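帆布购物袋新检测规程公布，“可重复使用”标注须附循环次数

阅读时间：8分钟

Kernari市计量与商品检验局3月7日公布了棉质及棉混纺购物袋检测规程的修订文本，规程自9月起适用于在该市销售或随商品附赠的帆布袋。修订后，包装、吊牌或袋身上凡出现“可重复使用”“耐用”“长期使用”等字样，均须同时标明通过检测的循环次数和试验载荷。未做检测的产品仍可销售，但不得使用上述用语。

旧版规程只要求做一次静态悬挂试验：袋内装入规定重量的填料，提手挂于横杆，静置后检查缝线和布面有无断裂。该局在编制说明中称，静态试验对提手根部缝合质量的区分度很低，送检产品几乎全部合格，与消费者投诉反映的情况不一致。投诉中最常见的是提手一侧先行脱线，另一侧随后受力撕裂，破损多发生在搬运过程中，袋子静止悬挂时很少出现。

修订文本因此改用动态提升试验。试样装入填料后由夹持装置反复提起、放下，每次提升带有规定的加速段，用以模拟从台面或地面提袋时提手瞬间绷紧的受力。通过300次循环且无结构性损坏的产品列为基础级，通过2,000次的列为加强级。两级使用同一载荷，不设中间级别。征求意见期间曾有生产方建议增设一档，检验局未予采纳，理由是级别过多会使标签难以辨读，而且现有数据显示，通过基础级后继续试验的样品，失效点分布相当分散，没有可以自然分档的区间。

所谓结构性损坏，文本列出四种情形：提手与袋身任意一处连接点完全脱离；主缝线连续断开超过规定长度；布面出现贯穿性撕裂；袋底缝合处漏出填料。起毛、褪色、轻微拉长以及里布与面布之间的局部分离不计入损坏，但须在报告中记录。带里布的袋子，检测时里布不得拆除。检测人员需要在试验前后分别将里布翻出，检查内侧缝份，因为部分产品的提手只缝在面布上，另一些则穿过里布一并缝合，两种做法的失效形式明显不同。

规程的技术依据来自Hendovura纺织检测所完成的一项比对试验。该所从Kernari市的零售店、展会和附赠渠道取得124款袋子，全部为机织帆布，克重由轻到重均有覆盖。每款取若干试样，先按旧法做静态悬挂，再换用新试样做动态提升。静态试验中失效的款式极少；动态试验中，未达到基础级的款式明显增多，且多数集中在提手仅以单道直线缝合的产品上。采用方框加交叉线迹固定提手的款式，绝大部分通过了基础级。

检测所的报告指出，布料克重与循环次数之间的相关性弱于预期。几款较厚的帆布袋在试验早期就出现脱线，原因是厚布叠层处针距偏大，线张力不足，面线在受力后被逐针拉出。克重较轻但针距较密、线材较好的款式，反而有多款达到加强级。报告据此建议标签上不再以“加厚”作为耐用性的替代说法，修订文本接受了这一建议，要求标注克重时须使用数值，不得单独使用“加厚”或“重磅”。

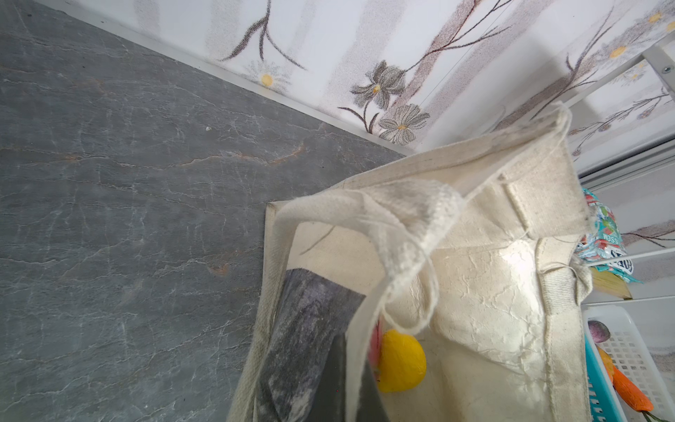

水洗对结果的影响也单独做了试验。纯棉帆布经首次水洗后缩率较大，经纬两个方向并不一致，提手织带若与袋身材质不同，缩率差会在缝合处形成褶皱，使载荷集中于少数针脚。修订文本规定，凡洗涤说明允许水洗的产品，须在按该说明洗涤并晾干之后再行动态试验，洗涤次数统一为五次。标明不可水洗的产品可免除这一步骤，但“不可水洗”字样须与循环次数印在同一面，字号不得小于后者。

有生产方在征求意见时提出，不少消费者从不清洗购物袋，洗后试验的结果偏于严格。检验局的答复是，可重复使用的用途本身包含清洁，装过生鲜食品的袋子尤其如此，若产品在清洗后无法承受规定载荷，使用期限就不能按未洗涤状态计算。答复同时说明，该局没有评价洗涤方式对卫生状况的影响，相关内容不属于本规程范围。

试验设备方面，Botha公司为比对试验提供了提升架和计数装置，型号名为Lutis。修订文本没有指定设备品牌，只规定提升行程、加速段时间、夹持宽度和计数误差。夹持宽度是征求意见期间争议较多的参数。夹头过窄会在提手上形成折痕，使织带提前磨断；夹头过宽则提手受力过于均匀，偏离手提的实际状态。最终文本采用中间值，并要求夹头表面包覆硬质橡胶，每完成一个试样后检查包覆层有无割伤。

填料也作了更换。旧规程使用干砂，重量容易控制，但砂粒会贴合袋底形状，把载荷均匀分布到整个底面。新规程改用带圆角的刚性块体与颗粒填料混装，块体靠一侧放置，使两条提手受力略有差别。Hendovura检测所曾比较两种填料，同一款式在混装填料下的失效循环数普遍低于干砂。该所认为混装条件更接近装有瓶罐和盒装食品的购物袋，但也承认，块体摆放位置会带来额外离散，需要靠增加试样数量来补偿。每款所需试样因此由三件增至八件。

费用是中小生产方关注的重点。按照检验局公布的收费表，一款产品完成基础级全套检测的费用为1,030元，含洗涤预处理和报告，不含送样运费。加强级按机时另行计费。同一款式仅更换印花图案、布料与缝制工艺不变的，可以引用原报告，不必重新送检。更换缝线规格、提手织带供应来源或缝制厂的，视为新款。更换里布颜色不视为新款，更换里布材质则须补做洗后试验。

附赠渠道适用同样要求。以往展会和促销活动中发放的帆布袋大多没有吊牌，新规程允许在袋内侧缝线标上印刷循环次数和载荷，也允许直接印在里布上，但须在袋口张开时可以看到，不得被内袋遮挡。发放方与生产方不一致时，标注责任由委托定制的一方承担。数量较少的手工制作袋可申请豁免，豁免产品同样不得使用“可重复使用”等用语。

标签格式有统一要求。循环次数与载荷写在同一行，先写次数，后写载荷，中间以竖线分隔，不得添加图标或星级。检验局在早期草案中曾设计过一种提手形状的图标，内部可读性测试中，部分受试者把它理解为建议提拿方式，与耐用性没有联系起来，该图标随后取消。洗涤说明仍按现行纺织品标签规定执行，两者可以印在同一块线标的正反两面。

规程没有涉及环境影响的比较。编制说明提到，循环次数只反映结构强度，不能直接换算成替代一次性袋的数量，也不能作为碳排放或用水量声明的依据。生产方若在广告中引用检测结果作此类推算，须另行提供计算方法，并注明检测规程对该推算不作背书。对于已在使用中的袋子，规程不设任何要求。

过渡安排方面，实施日之前已经入库的产品可以继续销售至售完，但须保留入库凭证备查。实施日之后生产的批次，应在首次出货前取得报告。检测报告本身不设有效期，规程发生修订时，按修订文本中的过渡条款处理。检验局将在市场上抽取样品复测，复测结果低于标注级别的，先通知标注责任方在规定期限内提交说明和留样，留样复测仍不符合的，撤销该款标注资格，并在该局网站上公布款式和批次。

聚酯、无纺布及纸质购物袋暂不适用本次修订，继续沿用原有方法。检验局表示，无纺布袋的失效主要表现为热合边开裂和材料老化，动态提升试验是否适用尚需另做比对，有关样品的征集通知将单独发布。Hendovura检测所目前接受帆布袋送检预约，送检方须随样附上布料克重、缝线规格、提手缝合方式示意图及洗涤说明的印刷稿。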